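Newsroom / Research / Robotics
Category: Research News

Narwood Lab Reports Method for Teaching Grippers to Handle Rover Parts
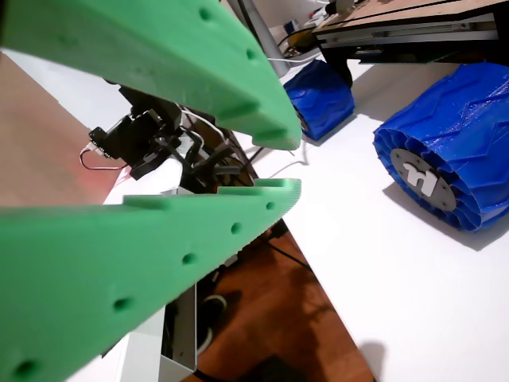 The 3D-printed gripper fingers with a rover-style robot on the table at the Narwood lab.

NISTBY, 26 January 2020. Researchers at the Narwood lab have published a method that lets a robot gripper learn to handle the parts of a small vehicle from a modest number of recorded demonstrations. The work was carried out with the engineering firm Horobets.

The method, called Wudska, takes recordings of a person guiding a gripper through a task and splits each one at the points where the fingers make or break contact with an object. The controller is then trained on the short pieces as well as on the full recording. In earlier work by the same group, controllers were trained on full recordings only, and most failures came in the moments just before contact.

For the study, the team recorded 368 demonstrations covering 11 tasks. These included turning a wheel by hand, lifting a wheel clear of the table and lining up a hub with its axle. Two operators made all of the recordings. The trained controller completed every task in the set at least once, and it completed six of them on every attempt. The weakest results were on tasks where one finger had to hold a part still while the other pushed against it.

"Wheels with deep tread are awkward to grip," said Eino Vuorinen, who led the study. "The finger catches on a rib, the wheel turns a little, and the grip you planned is gone. Cutting the recordings at contact gave the controller many more looks at that moment."

The gripper uses two 3D-printed fingers with a row of holes along each. Fingers of this kind can be reprinted when they wear down or when a task calls for a different tip. The files for the version used in the study will be released with the paper.

Urho Honkanen of Horobets, who built the test setup, said the company plans to try the method on repair work for small field vehicles. "We picked jobs that our own technicians do by hand," Honkanen said. "Taking a wheel off and putting it back is a big share of that."

The method has limits. All of the recordings were made indoors with the vehicle standing on a table, and the controller has not been tested on vehicles with a different wheel size. It also needs a clear view of both fingertips, and it stopped early in several trials when a fingertip was hidden behind the vehicle.

A second round of recordings is planned for April and will add tasks that involve loose cables and small fasteners. The demonstrations from the first round will be available on request to research groups from the Narwood lab in Nistby.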